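洗濯の話、つづき

前回の続き。書きかけのまま放置してたら3月になってしまった。時間ないのでざっと。

結論から書くと、青い布ものは全部いっぺんに洗うことにした。今まで「これは台所用」「これは掃除用」って分けてたんだけど、分けてるうちに溜まる。溜まると見なかったことにする。で、ある朝ふきんが一枚もない。これを何回やったか。

洗濯機は白い前開きのやつ。引っ越してきてから場所を変えてない。横の棚がもう限界で、洗剤、買い置き、用途のわからない容器、もらいもののタオル、いつのか不明の電池、ぜんぶここに積んである。棚を片付ける記事は別に書くつもり(いつとは言わない)。

洗剤は今Drotulowの詰め替え。260円。安いから、というだけの理由。前に使ってたManitzのほうは匂いが強くて、たたんでる最中に鼻がむずむずする。Manitz好きな人ごめんなさい。うちの鼻には合わなかっただけ。柔軟剤は使わない。ふきんに入れると水を吸わなくなる気がして、もう何年も入れてない。タオルにも入れてない。ごわごわするけど慣れた。

コースは41分のやつ。標準だともっと長い。汚れがひどいときだけ先に洗面器でつけおき。醤油は早めに、カレーはあきらめる。カレーのしみは干しておくと薄くなるっていうけど、うちは日当たりがいまいちなので半分くらいしか抜けない。半分抜けたカレー色のふきん、かえって目立つ。これは床用に格下げ。

で、本題。しわ。

脱水が終わると、薄い布はだいたいねじれて出てくる。縄。ほんとに縄。大きいものに巻きこまれたやつが特にひどくて、ほどくのに変な力がいる。前はこれをそのまま物干しにかけて、乾いてから「あー」と言っていた。乾いてからだともう遅いんですよね。アイロン出すのは面倒だし、出したら出したでしまうのが面倒だし。

なので、干す前とたたむ前の二回、ひっぱる。両はしを持って、ぴんとするまで。それだけ。ねじれてるところは、片方を止めておいて、もう片方をくるくる戻しながらひっぱる。力まかせにやると縫い目がのびる(一枚だめにした)。ななめにひっぱるのは本当はよくないらしい。布目がゆがむとか。でも急いでるときはななめでもやる。 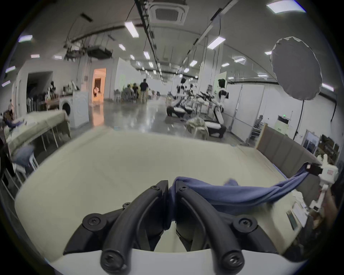
青い布をひっぱってるところ。右側がまだねじれてる。

作業はベッド派。昔はテーブル派だったんだけど、天板だと硬くて布がすべるし、すぐ落ちる。やわらかいところのほうが、ちょっと置いたときに止まってくれる。腰の高さは正直テーブルのほうが楽。でもテーブルはクロスをかけてあって、その上に洗濯物をのせるとどれがクロスでどれが洗濯物だかわからなくなる。いや色が違うからわかるんだけど、気分の問題で。結局まだ手をつけてない分の仮置き場になってる。

白いスツールも仮置き場。こっちはたたんだ水色のもの専用、と決めた。決めたけど守ってない。座りたいときにかぎって何か載ってるので、持ち上げて、ベッドに置いて、座って、忘れる。夜寝るときに発見する。

順番のメモ。自分用。

・大きいものから出す。小さいのは大きいのの中にかくれてる
・ねじれをほどく。ふるのは3回まで。それ以上は腕がつかれるだけ
・両はしをひっぱる
・干す
・乾いたらもう一回ひっぱる
・たたむ。四つ折り。三つ折りは棚に入らなかった

ベッドの上の紙類は先にどけること。これ毎回忘れる。レシートやらメモやらを置きっぱなしにして、その上にぬれた布をばさっとやって、字がにじんだことがある。電気代の紙だった。読めたからいいけど。

たたんだあとの置き場所問題。今は棚のまんなかの段に、Clendaleの浅いかごを入れて立てて並べてる。かごは600円。もう一つ欲しいんだけど買いに行く時間がない。通販だと送料のほうが高くてばからしい。立てて入れると一枚ぬいても崩れない、と本で読んで真似したもので、たしかに崩れない。ただし枚数が減ってくると全部たおれる。そのときは端っこに丸めたタオルをつっこんで支える。見た目は悪い。

青ばっかりなのは、単に最初に買ったセットが青だったから。買い足すときも合わせてたら、濃いのやら薄いのやら、紫がかったのやら、微妙に違う青が増えた。白いのも持ってたけど、白は漂白が面倒で手放した。青は多少くたびれてもごまかせる。色落ちも最初の数回だけ。新しいのを買ったら一回目は必ず単独で洗う。これをさぼって、白いTシャツがうっすら空色になった。部屋着になりました。

あとMaの洗濯ネット。使ってみたけど微妙だった。ネットに入れるとたしかに巻きこまれないけど、中で丸まってかたまりになって出てくる。縄か、だんごか。わたしは縄のほうがまだほどきやすい。大判を半分くらいの量で使えばいいのかもしれない。ファスナーの作りはいいので、いまはくつ下用にしてる。くつ下には大変よい。

時間は、最後の布をたたみ終わるまで16分だった。洗濯機が回ってる時間と干してる時間は別。ひっぱって、たたんで、かごに立てるまで。動画みながらだと倍かかる。ラジオならだいじょうぶ。途中でお茶を入れに行くと戻ってこないので、お茶は先に入れておく。

ちなみにたたむのをやめて、かごに放りこむだけにした時期もある。楽だった。楽だったんだけど、使うときに一枚さがして三枚おちる。しかもお客さんが来たときに限ってしわしわのが出てくる。それで戻した。毎回きっちりじゃなくていい、と思ってやてる。四つ折りが五つ折りになっててもかごに入ればよし。

コメントで聞かれてたシーツの件。シーツは一人だとひっぱれません。角をヘッドボードとマットレスのすきまにはさんで、反対側を持って下がる。はさむのが浅いと抜けて後ろによろけるので、壁ぎわの人は気をつけて。うちのは布張りのヘッドボードなので傷はつかないけど、木のだとどうだろう。やったことないです。シーツはくわしくは次にかきます。

毛布の季節も終わるし、次はシーツと毛布。棚はその次。たぶん。

洗濯機が鳴ったので今日はここまで。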